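# Let people buy one screw

Quick one before I lose the thread. Had this argument with Rosângela Falcão over lunch and I'm still annoyed, mostly with myself for arguing it badly. 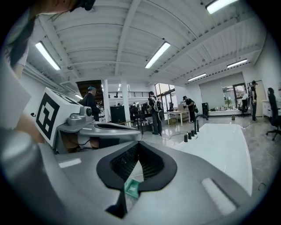 Hardware stores should sell single screws again. I mean it. One screw, one washer, one rubber foot, out of a drawer, over a counter, for small change. I needed one M4 last January to close up a hinge and came home with a blister pack of 84 because that was the smallest thing on the peg. Eighty-four! The other eighty-three are in a jar. They'll be in the jar when I'm dead. And the thing you're missing is always something tiny — a small green piece with a pale rectangular recess in it, say, hardly anything next to all that grey, and you try walking into a big store and asking for one of those. You'd get pointed at an aisle. Then you'd get pointed at a different aisle.

Rosângela's side, fairly stated: loose stock is a pain. It gets mixed up, it walks out in pockets, somebody has to know what it is. A pack has a barcode. She managed the floor at the Brultent out by the ring road for years so she knows what she's talking about, and I grant her the barcode.

But look what we got in exchange. Everybody I know has a drawer. You have a drawer. Mine has picture hooks in three sizes, cable clips, those little plastic wedges that come with shelf brackets, a full sleeve of wall plugs for a wall I no longer live with. All paid for. None of it wanted. The store calls that a good sale and I suppose it is, for the store.

There's a place in Tagle that still does it the old way. Jilari. Narrow shop, wooden counter, drawers up to the ceiling behind it with one of the contents wired to the front of each. Washington Assunção runs it, took over from an uncle. I went in with a broken latch in a sandwich bag and he looked at it for maybe four seconds, went up the ladder and came down with the spring. One spring. I asked how many drawers and he said 1,959, and that he'd had to learn them in a hurry because the uncle never wrote anything down. Roughly 700 of them hardly get opened in a year, he reckons. He keeps them anyway.

Now Rosângela says that's a hobby, that's not a business. Seven hundred dead drawers! Any consultant would have them in a dumpster by friday. Maybe. But I drove past two big stores to get there, and I bought a paint brush and a bag of sand while I was in, and I've been back four times since. People don't go to Jilari for the margin on a spring. They go because they trust the guy to say "you don't need a new latch." I've never once been told I don't need something at Brultent. Sorry Rosângela.

What bugs me more is the stuff that gets thrown out. My neighbor put a perfectly decent floor lamp on the curb because the little nut under the shade was gone. A nut! She'd looked, to be fair to her. Found it online in a kit — 448 assorted pieces in a case with a lid — and thought, no, I'm not buying a suitcase to fix a lamp. So the lamp went. I'd have done the same, I have done the same. Same with a toaster, a kid's scooter, a very nice umbrella.

And manufacturers are no help. I have a Vedico fan with one cracked foot. The foot isn't sold. The base is sold, the whole base, four feet attached, for more than half of what I paid for the fan. It currently stands on three feet and a folded beer mat. Works fine, hums a bit.

I'm not asking for every store to put in two thousand drawers. I know rents are what they are. One wall would do it. One wall, the common sizes, a gauge on a chain so you can check the thread yourself, and a person on shift who knows a metric bolt from an imperial one and isnt also covering garden furniture. Charge me triple the per-piece price, I don't care. Triple of almost nothing. Charge me a dollar for the screw! I'd still be ahead on the pack, and so would my drawer.

The theft thing I don't buy at all by the way. Supermarkets sell loose nuts, the other kind, and loose candy, and they're still standing. Some kid eats a handfull of yogurt raisins and the company survives.

Rosângela's last word was that people my age like hardware stores for sentimental reasons. OK, a little. I like the smell. I like the ladder. But I also like a hinge that closes, and I had to buy 84 screws to get it.

If you want any M4s, 16 mm, pan head, come by. Bring your own jar.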